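Finduveck: the dumbbell rack notes

Hi! I keep this folder for the weight room at Wosham, mostly because I got tired of hunting for the right pair at 6 in the morning. It covers the yellow rack only (the Abreu bench has its own folder, and it's a mess). Pick a dumbbell up with two hands, please, one on the handle and one on a head. My toes thank you!
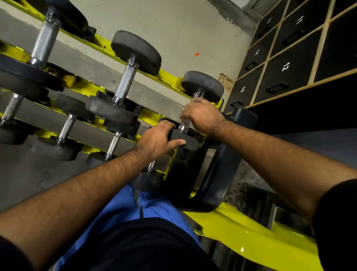 I go through the rack every Friday and it takes me 20 minutes if I don't stop to lift anything, which I always do. Big ones at the back, small ones in front, heads sitting square on the rails. Chalk and dust come off with a dry cloth.
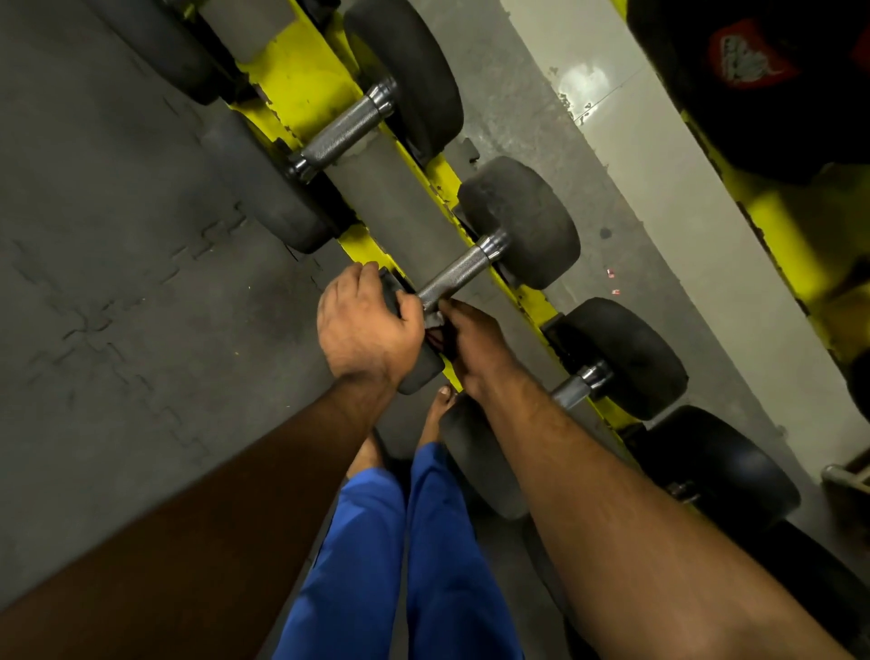

One hand on the head, one on the knurled handle. Chipped paint on the rails.

What's in the folder:

notes.txt - my running notes, over 60 lines now
wipe.txt - what I use on rubber and on chrome
paint.txt - touch-up plans, waiting on a can from Clorura
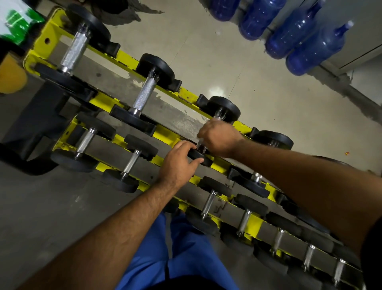 Larger dumbbells in the rear row, smaller ones in front.

To do: fix the typos in wipe.txt, and add the stuff I scribbled down in November. Copy whatever you like for your own gym!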